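**Gripper fault halts bottle work at Jastora, arm back on at reduced force**

Wednesday, April 22, 2026 -- Work on the bottle-and-tray cell at Jastora's Gundell site stopped for most of the morning after the gripper failed to let go on command. No injuries. No damage to the arm, the company says.

The cell does one simple job. Pick up a plastic water bottle, move it to a serving tray, release. The arm got as far as the last step on run 329 and then nothing -- fingers stayed shut, the controller reported "open" and the program went on to the next move with the bottle still in the hand.

That last part is what has the safety people interested. A stuck gripper is a nuisance. A stuck gripper that tells the software it's open is something else, as the arm will carry on as if its hand were empty.
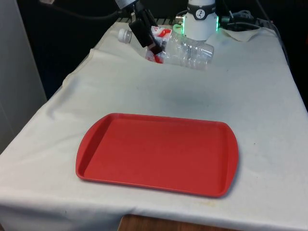
Operators hit the stop after 2 seconds, according to the shift log. The arm froze in place as it should. Getting the bottle out took longer, the manual release on this model needs the wrist powered down first and the instruction card for that was in another room. It has since been taped to the table leg.

Jastora is blaming the finger position sensor, or the wiring to it. The cable to the hand flexes on every cycle and was last swapped in February. A spare was fitted before lunch and the old one sent to Etim, the integrator that set the cell up, for testing. No word back yet.

Not everyone on site buys the cable story. A second theory going round is that the grip force was set too high for thin-walled bottles, so the plastic folds in and catches on the fingers. Force had been at 100 percent of the cell's allowed limit for the past week, per the log. It is now at 90 while checks go on, and the hand is watched on every release.

The same log shows earlier slow releases, a couple of them the day before. They were cleared by sending the open command again and not written up as faults. Jastora says they should of been, and that from now on any second open command gets a report, no exceptions.

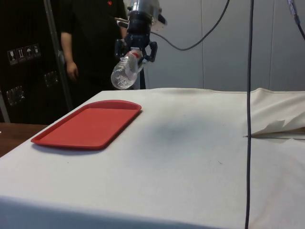
*Page last changed: afternoon update, cable and grip force details added*

Other changes, effective right away:

- Arm will not start its next move untill the hand has been confirmed open twice, once by the sensor and once by motor current
- Nobody reaches for a held bottle with the arm powered. Stop first, power down, then release
- Speed stays low over the table until Etim reports

The Grornumia cell next door uses the same hand but a different cable run. It was checked as a precaution, no fault found, and kept going through the afternoon.

Etim said in a short statement that it has the cable and is "looking at it as a priority." It would not say if other customers have reported false open signals. Asked whether the hand itself might be replaced, Jastora said that depends on the test results -- a replacement is on the shelf but would mean recalibrating the whole cell.

Staff were told at the shift change. The written fault report goes to the site safety office, and a copy will be kept at the cell with the log.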